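Clenitz Community Help
Home > Robots and Automation > Visits and Open Days
Sign in to follow this thread

Running a table demo for visitors at an open day: what task, how long, how close can people stand?

Posted by Urmila Khurana
Tags: open day, two-arm robot, demonstration, school groups

Our workshop is having an open day in November and I've been asked to look after the robot corner. The robot has two arms and works at a table by the window. We're expecting roughly 80 people over the afternoon, and a fair share of them will be kids from the primary school up the road. I've helped at these days before but only ever on the sign-in desk, so this is new to me.

The plan so far is that visitors come through in groups of 13, stand on the far side of a rope and watch the robot put pens away in a case. After that they move on to the laser cutter (we have the small Lasero) and then to the tea and biscuits. I have 3 hours in total, including the time it takes to swap groups over.

I went in last week to watch a practice run. 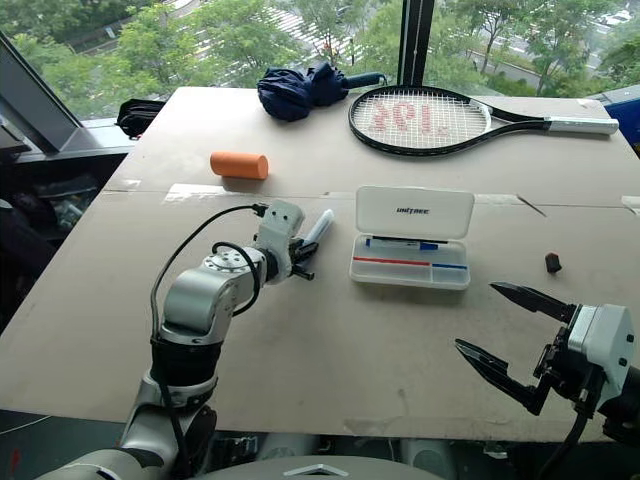

My worry is mostly the pace. Pens are small and visitors will be standing a couple of metres back, so I don't know how much they'll be able to follow. When the robot had the white marker pointing up between its black fingers, with the open case in the middle of the table, I could follow what was going on, but I was right beside it and I knew what the job was. I'm not sure a seven-year-old behind a rope would get it. There are bigger things on the same table, a tennis racket and a folded umbrella, and I've wondered whether we'd be better off starting with one of those.

What I'd like to know:

Is a pen case a sensible task for a crowd, or should I ask for something larger?
How long should each group get before we move them along?
Does the talking go before the robot moves, or during?
What distance do other places use for the rope?

The person who sets up the robot is happy to change the task but needs a fortnight's notice, so I can't leave it too late. I'm also not the one running it on the day. I'll be doing the talking and minding the rope.

I should add that we have a budget of $500 for the whole corner. That has to cover signs, the rope and posts, and anything we hand out. I'd rather not spend it all on a screen.
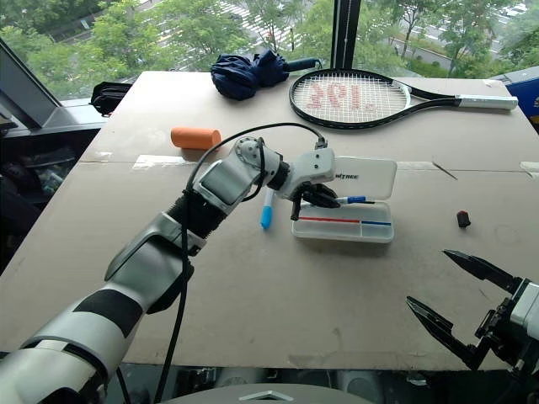

Replies (3)
Sorted by: most helpful

tablesaw_mick
Helpful: marked by the original poster

We've done four of these now with a two-arm setup much like yours, so I'll go through your list in order.

Keep the pens. Small objects are harder to see but people know straight away what putting a pen in a case means, and you don't have to explain the goal. In your second photo the arm on the left is at the case and the other gripper is open with nothing in it. Mention that to your groups. We get asked every single time what the other arm is for, and if you bring it up first you save yourself a few minutes per group. Ask your setup person what the second arm does in your version of the task, as I can't tell from a photo and your visitors will want a proper answer.

I'd leave the racket and umbrella until later, if you use them at all. Fabric is slow going for us. We tried a folded rain jacket one year and had people wandering off to the sausage sizzle. A racket might be all right as a second task. It's a nice clear shape from a distance and the kids will recognise it.

Time per group: ours get twelve minutes. Two for the introduction, six or seven watching, the rest for questions. With your numbers that should fit inside the afternoon with a bit left over for late arrivals, but write the start times on a sheet and stick to them. The first group always runs over.

Talk before it moves. Once the arms are going the kids won't hear a word you say. Then stay quiet for the first pen and start commenting on the second one.

As for the rope, don't copy somebody else's distance. Ask whoever is responsible for the robot how far both arms can reach over the table, including past the edge, and have them set the line. Put tape on the floor as well, as posts get nudged forward during the day. Ours had crept in by half a metre by afternoon tea. And find out who is holding the stop button. It shouldn't be you if you're the one talking.

For the money, a second-hand monitor is worth a look if somebody can lend you a camera to point at the case. We paid very little for ours. If that's out, stand the little ones on a low bench at the front. Check it for wobble first.

One more thing. You've got big windows behind the table with daylight coming in. Have a practice at the same time of day as the event. Our lights-on, blinds-up practice was in the morning and the event was at 3 pm, and the pick-ups were noticeably worse until we dropped the blinds.

Urmila Khurana replied:
Thank you, this is very useful. I hadn't thought about the time of day. I'll book another practice for the afternoon. The stop button is with the operator, I've checked.

bikton_makers
Helpful: 3

Agree with most of the above. At Bikton we use two groups at once, half at the robot and half at the other machine, then swap. It halves the crowd at the rope and everyone gets a front spot. You'd need a second person talking at the Lasero though.

I'd go shorter than twelve minutes for primary kids. Eight is plenty. Adults can come back for a longer look at the end — we leave the last half hour open with no groups and that's when the better questions come.

Also have an answer ready for when it drops something. We tell people at the start that it might, and that the operator will put the pen back and go again. Then it's no drama.

Gautam
Helpful: 0

Does it do handshakes? Kids at our one only wanted to shake hands with it. Otherwise get stickers, they're cheap and they all want one.

tablesaw_mick replied:
Please don't do handshakes unless the operator has cleared it. But yes to stickers.

Related threads
Signs for a robot area: what wording do you use?
Booking school groups for a workshop visit
Do we need separate insurance for an open day?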